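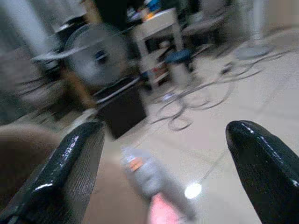
4. Clearing a tiled floor before mopping

The Idus leaflet says you can mop around small items. We don't recommend it. Bottles roll, soft things soak up water, and you end up doing the same patch twice.

1. Pick up bottles first. Check the cap before you tip one sideways, even if it looks empty.

2. Pick up anything soft, such as socks, cloths or toys, and put it straight in a basket. A pile on the nearest chair will be back on the floor by Saturday.

3. Trace each cable to the wall. Unplug it if you can and hang it over something higher than the bucket.

CAUTION: Never run a wet mop over a cable that is plugged in. "Splash-proof" on a package is a sales word, and we would not bet a floor on it.

4. Pull light furniture out from the wall. For anything heavy, lift one side with a helper. Felt pads are supposed to let you slide it, but grit gets stuck in them and scratches the glaze.

5. Sweep along the tile joints, then across them.

6. Mop with plain warm water. Add cleaner only where you can see a mark.

Note: A shiny spot may be a puddle or just light on the tile. Move your head. If the spot moves too, it's a reflection.

Note: Larkus claims its floor spray needs no rinsing. Mbali Chauke tried it on 2 rooms for this guide and rinsed both in the end, as the tiles felt sticky under bare feet.

Let the floor dry fully before you go on to section 5.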